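Reddish-brown table top looks cold next to pale lavender-gray walls – repaint or refinish? 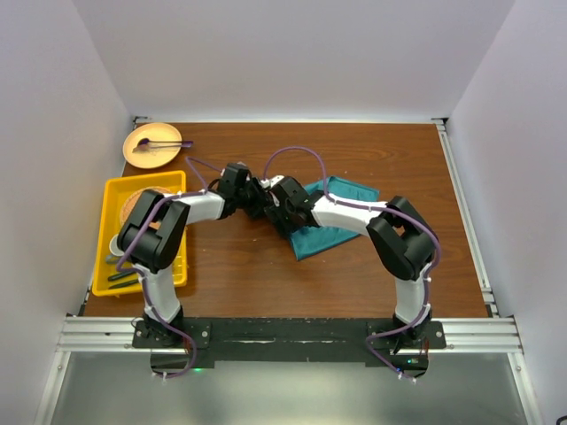 Table and walls.

Posted in Paint and Finishes by Reet Koppel

I have a wood table top with a reddish-brown finish and walls in a pale lavender-gray. The wall color was on the chip as a plain light gray. On the wall it goes purple, and it goes more purple next to the table. In the morning before 8 it looks close to what I wanted. By late afternoon it is a different color.

I am trying to decide which one to change. The room is 186 square feet, so painting it is a weekend at most, but I have already done it once this year and I would like the next time to be the last. The paint is Pletudine eggshell, two coats over their own primer. The table has a clear coat on it that I think is oil-based polyurethane, put on by whoever owned it before me. It has some wear on the side where people sit but no bare spots.

Things I have tried so far:

I changed the ceiling bulbs from 3,000 K to something cooler. That made the purple stronger, so I changed them back.

I put a cream cloth over the table for a few days. The walls looked better with it on. I don't want to keep a cloth on it.

I painted a sample of a warmer gray, Rernivero Oat, on a piece of poster board and moved it around. It looked fine by the window and almost yellow in the corner farthest from it.

My questions are whether stripping the table and taking the red out of it is realistic for someone who has only refinished one chair, and if I repaint, whether I need to prime again over eggshell that is only a few months old. The window faces north. I would rather not buy a rug, which is what everyone in my family keeps suggesting.

3 replies

holov_painting

Repaint the walls and leave the table alone.

A north window gives you bluish light all day. Any gray with a little violet or blue in it will show it, and most light grays have one or the other. The table is making it worse. When you look at a warm red-brown for a while and then look at a neutral next to it, the neutral shifts cool. You saw that yourself with the cream cloth. The paint didn't change, only what was beside it.

You don't need primer over sound eggshell of the same type if the new color is about as light as the old one. Wash the walls with a mild detergent, rinse, let them dry overnight, and scuff anything that feels slick with 220 grit. Fill dents first and spot-prime only the filler, or it will flash through as dull patches. Two coats. If you were going from dark to light I'd say prime.

For the color, look for a gray with a green or yellow base. Ask at the counter to see the formula for the one you have. If it has magenta or violet tint in it, that is your purple. Ask them to show you something at the same lightness without it. I wouldn't rule out the Oat you tried, though. Poster board is bright white around the edges if you don't paint all the way out, and that throws your eye off. Paint the whole board, two coats, and look at it flat against the wall at three different times of day. Having it lean at an angle changes how much light it gets.

If Oat is still too yellow in the far corner, have them mix it at half strength in the same base. It will come out lighter and less yellow. Write the formula down and keep it, because half-strength mixes are hard to match later if the store loses the record.

At 186 square feet of floor with 8 foot ceilings you will want two gallons for two coats. Box them together in one bucket before you start so the color is the same all the way around.

M. Valcárcel

I had the same wood tone and went the other way, I refinished. It took me most of August and I would not do it again for a color problem.

First thing is to find out whether it is stained or whether the red is the wood itself. Sand a small spot on the underside, if the underside was finished too. If it goes pale right away, the red is in the stain and you can get most of it out. If it stays red you may have cherry or mahogany or something like that, and then sanding will only get you so far. Bleach made for wood can go further but it raises the grain and it's easy to end up blotchy. Also check that it isn't veneer before you put a power sander on it. Look at the end of the board. If the grain on top doesn't carry over the edge, assume veneer and use chemical stripper and hand sanding only.

Polyurethane comes off with stripper but expect to do it twice. Open the windows and wear real gloves, the thin ones melt. After that I used a brown stain with a bit of green in it to knock the red back. It worked on mine. Test it on the underside first and put your topcoat over the test too, because the topcoat changes the color again. Oil-based poly yellows over time. Water-based stays clearer and will look a little cooler.

Cost me more than the paint would have, counting the sandpaper. One chair is enough practice for the technique, but a flat top shows every swirl mark and a chair doesn't.

gate23

get a rug. or put the sample on the wall like a normal person instead of poster board, you're repainting anyway

Reet Koppel

Thanks. I checked at the paint store and the formula does have magenta in it, a small amount. I sanded a spot under the table near one corner and it stayed red, so the table is staying as it is. I am going to do two full-size boards, Oat and Oat at half strength, and leave them up for a week. No rug.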